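How Cloth Is Made: Warp, Weft and Stripes
Plinetdale Young Makers Library, Materials Series
Text by Larysa Ivanyshyn. Checked by Hok-lam Shih.
Friday, December 17, 2021

Cloth is made of thread. In woven cloth, two sets of threads cross each other at right angles. This page explains how the crossing is done and how a pattern gets into it.

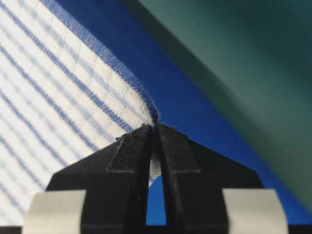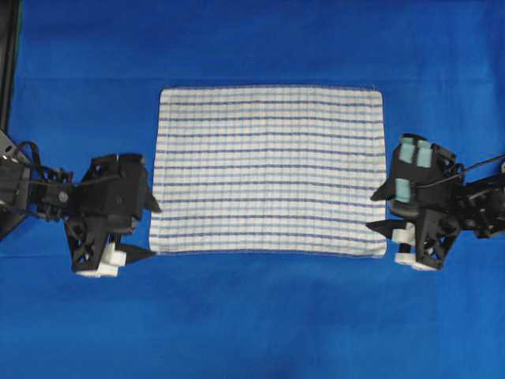
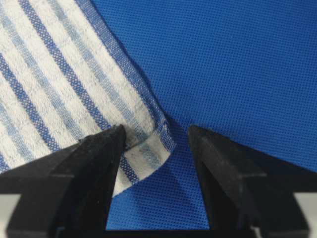
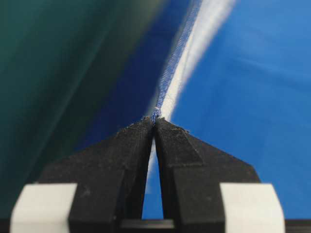

Blue in cloth. The second picture shows a striped towel lying flat, with the hems at its top and bottom edges.

Words to know

Warp: the threads that run the length of the cloth. They are put on the loom first and pulled tight.
Weft: the thread that goes from side to side, over and under the warp.
Loom: the frame or machine that holds the warp.
Shed: the gap between raised and lowered warp threads. The weft passes through it.
Selvage: the side edge of the cloth, where the weft turns around and goes back.
Hem: an edge that has been folded over and sewn down.

Plain weave

Plain weave is the simplest pattern. The weft goes over one warp thread, under the next, over the next, and so on. On the way back it does the opposite. Each row locks the row before it in place.

The loom saves work. Every second warp thread is lifted at once, which opens the shed. The weft goes through in one pass. A comb called a reed pushes the new row against the finished cloth. Then the other warp threads are lifted and the weft returns.

The practice loom at the Levchenko workshop in Stosau holds 228 warp threads. Its large loom holds 4000. Setting up the large one takes two people, Vitalii and Liudmyla Fedoruk, most of a week.

How stripes are made

Stripes that run along the length come from the warp. The weaver sets up colored threads in groups before starting. A stripe of 21 blue threads stays 21 threads wide from one end of the cloth to the other.

Stripes that run from side to side come from the weft. The weaver changes color after a set number of rows.

If both sets change color, the result is a check. Where blue crosses blue, the square is dark. Where blue crosses white, it is a paler mix. Where white crosses white, it is white.

Terry weave

Terry cloth has an extra warp that is kept loose. When the reed pushes the weft in, the loose threads stand up as loops. Loops give the cloth more surface to hold water.

Try it

You need a piece of stiff card, scissors, and yarn in two colors.

1. Cut eight small slits in the top of the card and eight in the bottom.
2. Wind the first color up and down through the slits. Tape the ends at the back.
3. Weave the second color over and under, from side to side.
4. Push each row down with a fork.
5. Do not pull the weft tight at the sides, or the cloth will get narrow in the middle.

Next in this series: Knitted Cloth, by Yevdokiia Kostiuk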